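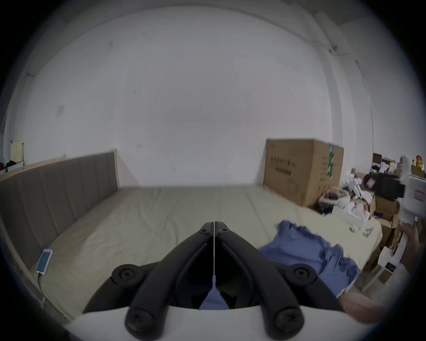 Section 3: Your first batch of quince paste

Now for the good bit! Once the Indumlow preserving pan is unpacked, washed and plugged in (Sections 1 and 2), quince paste is a lovely thing to start with. It asks for little more than fruit, sugar and a free afternoon, and the smell as it cooks is wonderful. Any ripe quince will do, though if you can get the big knobbly ones from the growers out at Olbridge, grab them. They come in around April and they set beautifully.

You will need

1,000 g quinces, weighed whole
500 g white sugar
300 ml water
Juice of one lemon
A shallow tin lined with baking paper

Preparing the fruit

1. Rub the grey fluff off the skins under the cold tap.

2. Quarter the fruit and cut out the cores. Quinces are very hard, so use a heavy knife and keep the board steady on a damp cloth.

3. Chop the quarters into small chunks, skin and all. Drop them into the pan with the water and lemon juice.

Note: The chunks will go brown while you work. It makes no difference to the finished paste, which ends up a gorgeous deep red.

Softening

4. Fit the lid and turn the dial to SIMMER. Leave until a fork slides straight through the largest piece. Very firm fruit can take nearly an hour.

5. Switch off, take the lid away and let the steam clear. Push the fruit through the coarse sieve that came with the pan, then return the pulp to the pan.

Caution: Lift the lid away from you. The steam gathers at the front edge and comes out fast.

Cooking the paste

6. Stir in the sugar with the dial on LOW. Keep going until you can't feel any grains under the spoon.

7. Turn up to PRESERVE, lid off, and stir often. Use the long spoon and wear a sleeve or oven glove, as thick fruit spits.

8. Carry on until a spoon dragged across the bottom leaves a clean track that stays open while you count to 3. The colour deepens quite suddenly towards the end, and it's a joy to watch.

Caution: Never leave the pan on PRESERVE with the lid fitted. Hot paste sticks to skin and burns badly, so keep children well back at this stage.

Setting

9. Scrape the paste into the lined tin, smooth the top and leave uncovered overnight somewhere cool and dry.

10. Turn out, cut into blocks and wrap in fresh baking paper. Store in the fridge.

Note: If the middle is still sticky in the morning, flip the slab and give it another night.

Variations from our testers

Geum-ok Son adds a thumb of grated ginger at step 6 (do try this one!). Bríd Quinlan swaps a quarter of the quince for cooking apple and eats the result with a crumbly cheese from Renville market.

For cleaning the pan after sticky fruit, go to Section 6.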